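Štefánia Hrubý
2/11/19
Thread on the Korklow deputy mayor vacancy, as the procedure keeps being misreported.

The mayor nominates. The council confirms. There are 25 seats on the council, so confirmation needs 13 votes if everyone turns up. Abstentions are recorded but don't lower the threshold.

Noboru Arai's name went in this morning. He ran the transport office under the last administration and is still on the Plornasberg water board. He would have to resign that seat before taking the oath - the charter bars holding both.

The nomination goes first to the appointments panel, which has four members. It can recommend or decline to recommend. It can't block. Two local outlets have this wrong today.
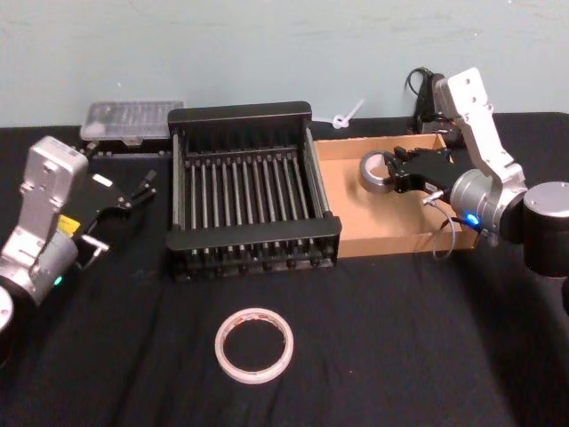
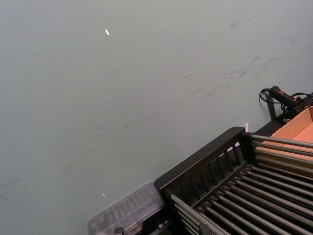
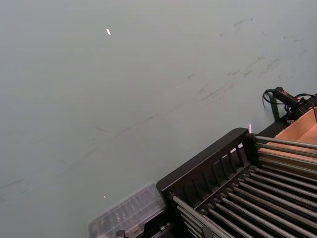 Štefánia Hrubý

A petition against the nomination is going round. The charter sets 500 valid signatures for a public hearing. Organisers handed in 978 last night. The clerk has yet to verify them, and duplicates and addresses outside the town will be struck out.

A hearing delays the vote. It doesn't cancel it. The clerk must give notice, hear speakers and publish a record before the item can go back on the agenda. In practice that means December.

The main objection is the Toledo Road contract, signed off by Arai's office without a second tender. The auditor found the paperwork incomplete and made no finding on the price. Both sides are quoting half of that.

Whip counts: I have seen two and they disagree. The Stastis ward members haven't said how they will vote, and neither side gets to 13 without them.

If the vote fails, the mayor may submit the same name once more or send a new one. Until then the post stays vacant and the duties sit with the council chair, apart from signing contracts.

Panel papers are due tomorrow. I'll add the page references to this thread when they are up.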